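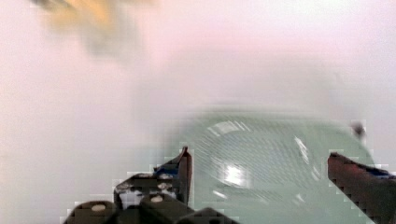
Pale green, translucent, with a rounded form.

Arkley to Open Tableware Shop and Repair Counter in Clurnau

CLURNAU, Thursday, August 7, 2025 – Housewares retailer Arkley will open a store in Clurnau in September, its first outside the capital. The 2,282-square-foot shop will carry bowls, plates and serving pieces from 15 small makers.

A counter at the back will take in chipped and cracked ceramics for repair. Customers can leave up to two pieces at a time.

"People in Clurnau have been ordering from us online for years and paying for shipping," said Philomena Quaye, head of retail at Arkley. "Now they can come in."

The store will be managed by Jae-hoon Ha.

Press contact: Csenge Orbán, Arkley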